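2023-08-31

Last day of winter and the creek track is still closed past the second gate. I walked as far as the tape and came home the long way, past the Bainbridge turnoff. Wattle out everywhere and my nose running because of it.

The rates notice came. Up 207 dollars on last year, with a brochure telling me what good value it is. I put it under the fruit bowl with the water bill.

Houda Naciri rang at lunch about the fence. She has a quote for 14 metres of palings and wants to go halves, which is fair. The other fellow wanted a deposit of 400 dollars before he'd even look at it. I told her to go with hers. She asked about Mum and I said she was much the same, eating better, still cross about the television.

Spent the afternoon on the seed trays. The capsicums in the front tray have come up leggy and the back tray hasn't come up at all. I kept the packet from February and it says nothing about cold nights. Moved the lot onto the laundry windowsill, had to shift the pegs and the iron to do it. Tomatoes are fine. I've started two rows of the Lunilness beans that Eulalia Farías gave me at the swap, and I'm not thinning them until they've got proper leaves. She also gave me a jar of cumquats that I haven't opened.

Need to sort the winter clothes before the weather turns. Jumpers to wash, the grey coat to the op shop, and work out which jeans are good enough for town and which are for the garden from now on.

Jeans and a brown belt:

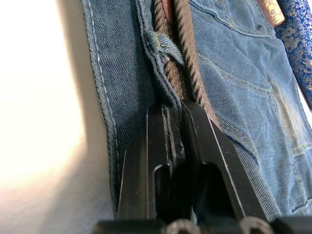
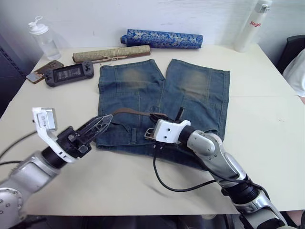
I'll do the jumpers first, if there's a dry morning. The wool wash is nearly finished so that goes on the list with potting mix, batteries for the smoke alarm and something for the ants, who are back along the kitchen skirting. Soup again for tea, the last of the pumpkin. Finished the library book and didn't think much of the ending. Rain on the roof now, light. Left the shed window open and I'm not going out to shut it.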